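Storkis moves shirt folding to robot arms, keeps its staff

The clothing resale company Storkis has started to use robot arms for folding at its sorting house in Oltia. The first station works with two arms, and the company plans to have three stations before the end of November.

Until now all folding was done by hand. The house receives 3,000 pieces of clothing in a normal week, and many of the 84 employees spent most of their shift standing at the folding tables. Halyna Zinchenko worked there for six years and now looks after the new station.
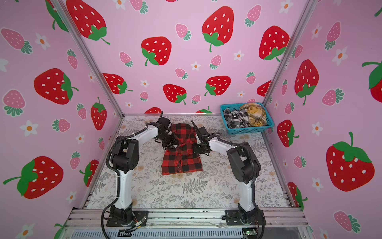
"My shoulders are thankful," she said. "But the work is more lonely than before. At the long table we were talking all day." She would like the next stations to be placed closer together, and the management has promised to look at this.

According to plant manager Kęstutis Paju, no jobs will be cut. Employees from the folding tables can move to quality checking or repair, and they receive paid training for it. The pay stays the same — a point that the staff representative, Nadège Texier, wants to have in writing. She also asked who decides the speed of work when a person must serve several stations at once.

The talks continue this month. Delicate clothes, such as knitted dresses, will still be folded by hand.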